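Notebook, textile bench: crease recovery after wash, olive sheet stock
May 9, 2019
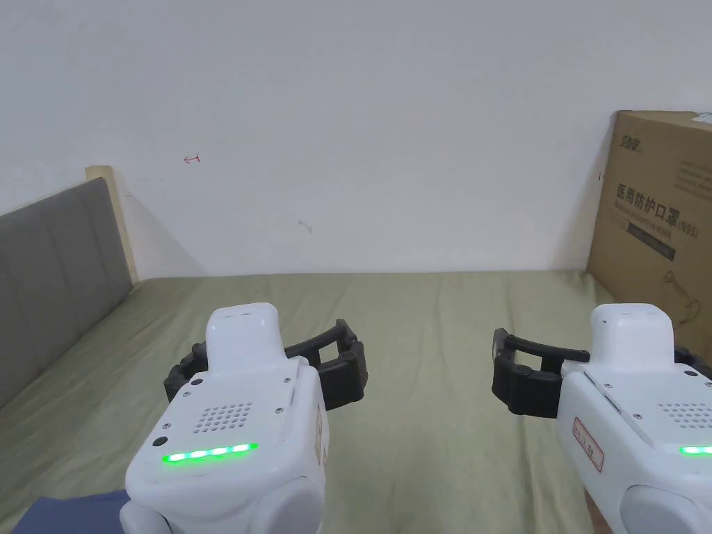
Olive-green sheet on the bed, soft wrinkles, white wall behind.

Purpose of this round: decide whether the Belmonte finish holds its crease recovery well enough to drop the tumble step, or whether we stay with Grarwood for the guest bedding order. Same base cloth for both, plain weave cotton, dyed olive at Etamden. Cloth came in as one roll and was split at the bench, so dye lot is not a variable this time. It was in December, and that set of numbers should not be compared with these.

Conditioning. Strips hung overnight in the cabinet. The humidity trace has a step in it just before midnight, probably the door. It came back within the hour. Left the strips in and noted it on the chart.

Cutting. Warp and weft strips kept in separate trays. Selvage side discarded to a hand's width. The blade on the small cutter is leaving a fuzzy edge on the weft cuts and needs changing before the next roll. Edge fuzz makes the strip sit proud in the holder and the angle reads low.

Loading. 2 kg weight for all strips, usual time under load, usual rest before reading. Read the angle from the left side only. The right side scale on the Flatano tester is still loose and drifts when the bench is bumped.

Results so far, before wash:
Belmonte, warp: good, tight spread.
Belmonte, weft: slightly lower than warp, as expected for this weave.
Grarwood, warp: level with Belmonte within the scatter.
Grarwood, weft: lower, and one strip well out of line. Rechecked under the lamp, found a slub across the fold. Excluded, with the strip taped to the facing page.

After wash the order changes. Grarwood loses little in either direction. Belmonte drops in the weft and the strips keep a visible line at the fold. Hand feel is also different: Belmonte is softer after washing, Grarwood keeps a faint papery feel that people complained about on the last order.

Finish pickup. Bath weighed before and after the pad run. Used 776 g of Belmonte concentrate against the 200 g spare bottle plus one full can on the shelf, so the can is open and dated. Do not use it for the shade tests, it has been diluted once already. Total cloth through the pad was 2,025 g dry. Pickup looks high on the first stretch, where roller pressure had not settled. Cut that stretch off and bagged it.

Full sheets. Strip results say little about how a whole sheet looks on a bed, where most of the creasing is shallow and runs in all directions. Grade full sheets against the replica set under the overhead light, shades down. Side light exaggerates every fold and should not be used for grading.

To do:
Change cutter blade.
Tighten right scale on the tester, then check against the angle block.
Repeat Belmonte weft after wash with a longer cure.
Ask Etamden for the pH of the last rinse. Residual alkali would explain the weft drop.
Grarwood stays on the order until the repeat is in.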